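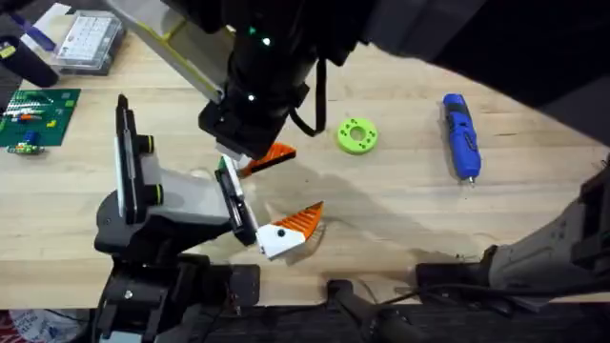

Cancelling the paper

Wednesday, March 3, 2021

I cancelled our subscription to the Grumia Courier last week. We'd had it delivered for most of our married life, first to the flat in Lallum and then out here, and it used to land on the driveway before six. Lately it came by post, sometimes two editions at once, with the footy results well out of date.

The price was the other thing. It had gone up to 109 dollars a quarter. When we started it was 60, and that included the Saturday magazine with the gardening pages. The magazine stopped in November and the bill stayed the same.

I rang to cancel and was on hold for a good while. The woman who answered offered me the digital edition for 90 dollars. I said I'd think about it, and I have, and I don't want it. I read the news on my phone already. The paper was for the kitchen table, the crossword and lining the chook shed.

What I'll miss is the local stuff. Lallum has a population of 3,000 and the Courier was the only place that printed the council agenda, the water restrictions and the bowls draw. The council puts its agenda online now, though you have to know which month to look under. The water notices go up on the board outside the post office. I haven't found the bowls draw anywhere.
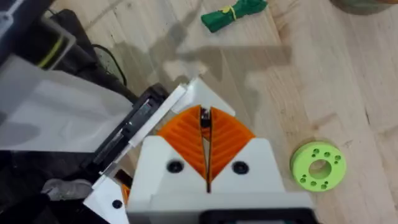 Margaret-free crosswords are no substitute, according to a neighbour who cancelled before we did, and who told me the free ones online use American spelling and get the cricket clues wrong. I tried a few and had to agree about the spelling. I've since bought a book of cryptics from the newsagent in Enorwood, and it should see me through winter.

The chook shed is a different matter. Straw has gone up as well, so for now I'm using the supermarket catalogues. They're glossy and don't soak up much. If anyone around Chauke or Lallum has a stack of old newspapers in the garage, I'd be glad to come and collect them in the ute.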